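Will a robot clear my table?

2025-04-28

I get asked this at family dinners now, so I may as well write down what I think. My short answer is no, and I don't expect it to change in the next 5 years. The long answer has more in it.

I worked for Wiegand for a while, on the packing floor. We had a machine there that sealed cartons all day, close to 300 an hour. People see a machine like that and figure the kitchen must be next. But every carton came down the belt the same way up and facing the same way. If one tipped over, the line stopped and somebody walked over and set it straight.

My kitchen is mostly the tipped-over part. After breakfast there's a mug, a carton on its side, a cup leaning on the cutting board, and a rack that already has something in it. I can clear that while talking on the phone. A machine has to find each thing, work out which way up it is, pick a spot to grab, and hold it hard enough to lift but not so hard that a carton caves in and squirts milk. Then it has to know that the carton goes in the fridge and the mug goes in the rack - unless the carton is empty, and then it goes in the trash.

Two arms help. One can hold a thing while the other gets a better grip on it.

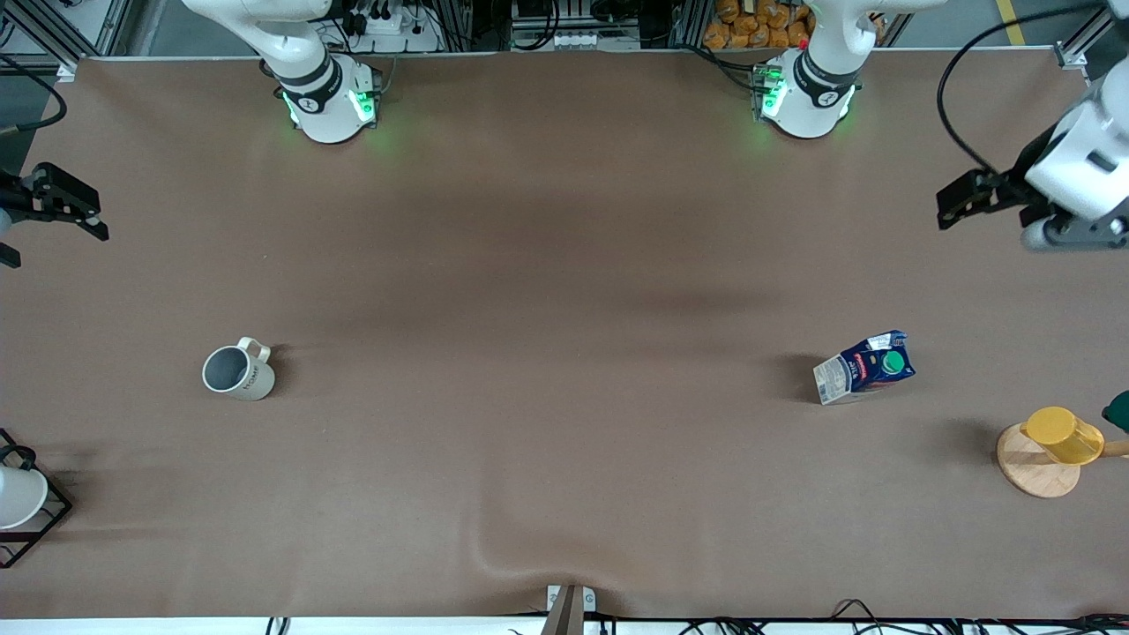 Handles are what I would worry about most. A mug with its handle turned away is a different job from one with the handle facing you, and you and I don't notice because our wrists just sort it out.

I would pay for a machine that only did the dishes, even if it took 30 minutes over a sink I can finish in ten. Slow is fine if I'm in the other room. What I don't want is to stand next to it picking up what it drops.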